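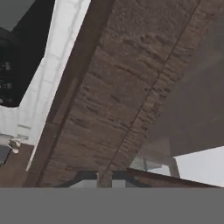 ok so the wrist cam in sim has me stuck. Grasp planner is fine from the overview camera, then we hand off to wrist for the last bit of the approach and the pose estimate just wanders off. It's a kitchen-ish set, rendered, default lights. When it goes bad nearly everything the matcher keeps is on that big rough plank, all those short dark streaks look the same to it. White tile on the left gives me almost nothing. Two little white knobs down low get picked up maybe one frame and then they're gone. Anyone run into this? Using the Proketetti tracker, stock settings, 12 Hz.

posted by: lowtorque, 29th September

gantrygoat wrote:
Are you masking the gripper? That gray band along the bottom will get features on its top edge, and it moves with the camera. So the tracker thinks you're standing still. Classic.

lowtorque wrote:
masked in the config. at least I think so. checking

lowtorque wrote:
ok it was NOT masked. mask file was for the old gripper mesh, off by a good bit. Fixed, drift is better but still there. Goes from terrible to bad

pm_quill wrote:
I'd say that's a texture problem. Repeating streaks = repeating descriptors. You match streak A to streak F and the solver is happy with it. Tighten the ratio test and see how many matches survive. My bet is not many.

gantrygoat wrote:
Disagree, real wood has grain too and people track on it all day. I'd look at the rolling estimate of the camera tilt first. He's looking up at the thing at a steep angle, one wrong plane fit and it all slides.

pm_quill wrote:
Real grain doesn't tile. Sim textures do, half the time. Open the material and look at the UV repeat.

lowtorque wrote:
repeat is 5 on the long axis. so yeah it tiles

pm_quill wrote:
There you go.

gantrygoat wrote:
Fine, but that's still only half of it. Set repeat to 1 and run it again, if it still slides I want an apology

ferrule_dan wrote:
Why do you need features at all? There's a dead straight seam down the length of the board. Plus the edge with the smoother darker side. Two long lines, nearly parallel, use a line tracker. We were doing this in 2006 with a webcam and a Hough transform and it worked.

pm_quill wrote:
Lines don't fix you along the board. You can slide up and down the seam and the error doesn't change. You need an end or a corner.

ferrule_dan wrote:
the bottom tip is right there in view. comes down between the two light gaps in that dark frame. Strong contrast, use that

lowtorque wrote:
hm. tip is visible for most of the approach I think. Lose it in the last bit when the gripper covers it

ferrule_dan wrote:
by then you should be on joint encoders anyway, stop looking at the camera when you're that close

gantrygoat wrote:
Strong no on that one. Closing blind is how you bend fingers. Our Brirkau arm is on its second set thanks to exactly this idea.

ferrule_dan wrote:
its sim. let him bend them

lowtorque wrote:
the real one is next, so I'd like it to not learn bad habits – but ok

Update. Ran 2 things overnight. Repeat set to 1, ratio test at 0.7: way fewer matches, drift mostly gone until late in the approach. Repeat left at 5 with dan's lines + tip: holds nicely, then jumps once when the tip goes under the gray band. Havent tried both together, the Angelovski line plugin wants a different build and I've got a demo to get ready first

gantrygoat wrote:
So it still slides at the end with repeat 1. Noted.

pm_quill wrote:
"mostly gone." I'm not apologizing.

Can you log covariance when it jumps? If it stays small while the pose is moving then your outlier gate is too loose and none of the above will save you.

lowtorque wrote:
will do, after the demo. log is set to errors only right now so nothing to post yet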